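Category: Student Work / Work and Technology / Field Reports

Who Gets the Hard Bin? Robot Picking at a Small Returns Warehouse

by Anqi Cui

I started this project because of a sentence in a brochure. Zetport, which sells the picking system I ended up studying, says its arms "free people for better work." I wanted to find a place that had bought one and ask what the better work was.

The place I found is Brorero, a company that takes returned household goods from online stores, checks them, and sends them back out or throws them away. It has one building and three shifts. Two robot arms were put in at the start of the year, on what everyone there calls the Neves line, after the store whose returns it mainly handles. I spent my visits in May on the early shift, standing behind a yellow line with a notebook. I also interviewed nine workers and the shift lead. They asked me not to use their names, and I have changed a few small details about them.

What the job was before

A sorter used to stand at a bench with a bin of mixed returns. She would take an item out, look it over, decide if it could be sold again, and put it on one of four belts. The target was 90 items an hour. People told me they usually beat it in the morning and missed it after lunch. The work was dull, and I don't want to pretend it wasn't. One woman said she could do most of it "with my hands and no head," and that she had planned her daughter's whole wedding at that bench.

The looking-over part did take some skill. Sorters knew which kinds of packaging hid cracks and which lids never closed right a second time. None of this was written down anywhere.

What the job is now

The arms take items out of the bins and set them on a tray that moves under an inspection station. Each arm has a small camera near the gripper. When the software is sure enough about what it's holding, the item goes straight through. When it isn't, the item goes to a person, along with a picture from the camera on a screen, and the person has to tap one of six reasons. The workers call this "answering."

The target for answering is 138 an hour. The shift lead explained that this is fair because each answer is faster than sorting an item by hand. On paper I agree. But the items that reach a person are now only the hard ones. The easy plastic tub that used to give you four seconds to rest your eyes never gets to you anymore. It goes by on the belt.

The hard ones are mostly things pressed up against other things, soft stuff next to shiny stuff, see-through containers, wrapping that has come open. The arm gets in very close and the picture that comes up is often blurry. A person with the item in front of her would know what it was right away. A person with only the picture has to guess, and her guess is logged with her badge number.
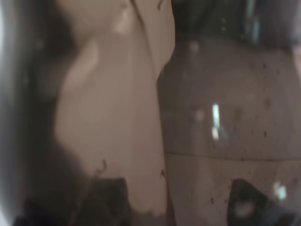 I asked the shift lead how often people get it wrong. He said the error rate was "very good" but he couldn't give it to me. I asked who decides what counts as an error, and he said the system compares the answer with what happens to the item later. So if the arm drops something after the worker has tapped "OK to grip," that can count against the worker. Two people brought this up without my asking. A third said it had never happened to her and she thought the others were exaggerating.

The numbers I could get

Brorero let me copy the totals from one early shift. The line handled 1,768 items. Of those, 215 went to a person, or roughly 12 percent. The company likes this number, and I understand why. It looks like the robots are doing almost all of the work.

I have three problems with it. First, it leaves out the items people pick up off the floor or pull out of a jammed gripper, which aren't logged. Second, it leaves out the person who spreads out the bins before they go to the arms. That job didn't exist last year. It was added after the arms kept failing on bins that were packed too tight, and the man who does it bends down all day. Third, one shift is one shift. I asked for a month of totals and didn't get them.

There is also the matter of the target. If only 215 items needed answers in the whole shift, then an hourly target of 138 can't be reached by anyone for more than a short burst. When I pointed this out, the shift lead said the number came from Zetport's setup guide and was "more of a ceiling." Two of the workers believed their bonus depended on it. He said it didn't. I never saw anything in writing either way.

What people said they wanted

I expected the workers to want the arms gone. Only one did. Most liked that heavy items had moved to the arms, and two people with bad shoulders said they would have quit by now otherwise. What they wanted was smaller: to be able to walk over and look at the item, to have a "can't tell" button, and to see their own error log. The Limasar training module they all had to take says workers are "partners in improving the system." The module is 20 minutes of video with no place to type a comment.

Limits of this report

I'm one student and I saw one shift pattern at one site. The workers who talked to me may be the ones with complaints. I wasn't allowed to talk to anyone from Zetport. I also can't say if jobs were lost, as Brorero told me no one was let go, and workers told me that four people left and weren't replaced. Both of those can be true.

I still don't know what the better work is. The closest thing I found was the floor technician job, which pays more. There's one of those, and it went to someone hired from outside.

Comments (4)

dockside_r
I work returns at a different company and the "can't tell" button is the whole thing. We had one for two weeks. They took it out when people used it.

Marlene
Good report but you should have pushed harder on the month of totals. Also, did you ask what the reject rate was when it was all by hand? You can't compare without it.

Anqi Cui
@Marlene I did ask. They only kept items per hour back then, and rejects were weighed by the pallet. I should have put that in.

tomas77
My back would take the robots any day. Just saying.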